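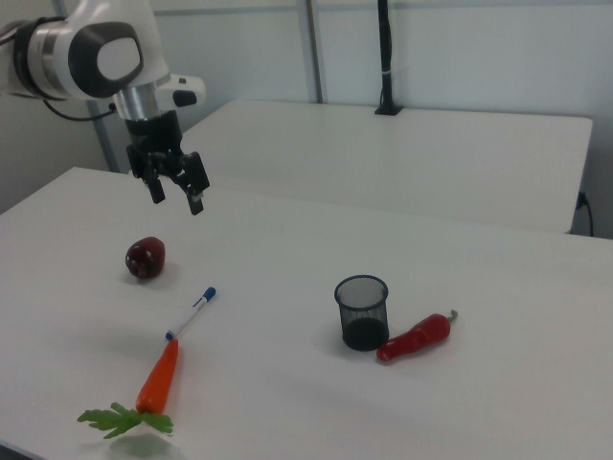
Une pomme, une carotte, un piment et un marqueur sur la table blanche

Forum > Études et formation > Enseignement en milieu fermé

Sujet : Cours de latin par correspondance pour détenus, comment noter ?

gert_jacobs
Posté le 5 novembre 2023
Bonjour à tous. Je vous prie d'excuser mon français, je suis néerlandophone. Depuis l'année passée je donne un cours de latin pour débutants à 13 étudiants qui sont incarcérés à Zorthorpe. Tout se passe par papier, car l'accès à la plateforme Mukeck est refusé dans l'établissement. Mon université demande maintenant que je donne les mêmes examens qu'au campus, avec la même durée et le même barème. Or mes étudiants n'ont pas de dictionnaire complet, seulement un lexique de 958 mots que j'ai fait moi-même. Est-ce que quelqu'un a déjà obtenu une adaptation ? Sous quelle forme ?

Efthymia_A
Bonjour Gert. J'ai enseigné l'histoire ancienne dans des conditions semblables pendant quatre ans. Je vous conseille de ne pas demander une adaptation du barème. Les étudiants eux-mêmes étaient contre, chez nous. Ils voulaient que leur diplôme soit exactement le même que celui des autres. Demandez plutôt que le texte de version soit choisi dans le vocabulaire du lexique.

trevaskis
Pas d'accord avec Efthymia. Le même examen sans les mêmes livres, ce n'est pas le même examen. Il faut au moins une heure de plus.

Efthymia_A
@trevaskis : l'heure de plus, je veux bien. Mais dans mon établissement la salle fermait à 16 h et il n'y avait pas de discussion possible. Il faut vérifier cela avant d'écrire à la faculté.

gert_jacobs
La salle est disponible jusqu'à 17 h 30, j'ai demandé. Par contre les dictionnaires à couverture rigide sont interdits. J'ai trouvé une édition souple de 1111 pages, mais elle doit passer par le service du courrier et j'attends la réponse depuis trois semaines.

Danang L.
Pour les livres, adressez-vous directement au responsable de l'enseignement de l'établissement et joignez la liste avec les ISBN. Nous avons fait entrer 234 volumes de cette manière, par l'association Falcão. Un seul paquet a été renvoyé : il contenait un CD.

trevaskis
Et pendant ce temps l'examen approche. Je maintiens que la faculté doit reporter la date.

Markos_Th
Attention avec le report, si la note arrive après la clôture du semestre, l'inscription peut être annulée. C'est arrivé à deux de mes étudiants en philosophie et il a fallu tout recommencer.

gert_jacobs
Merci à tous. Je vais donc demander une heure de plus et un texte dans le vocabulaire du lexique, sans toucher au barème. @Danang L., est-ce que je peux vous écrire en message privé pour le modèle de liste ?

Danang L.
Oui, bien sûr. Précisez aussi le nombre de pages, ils le demandent parfois.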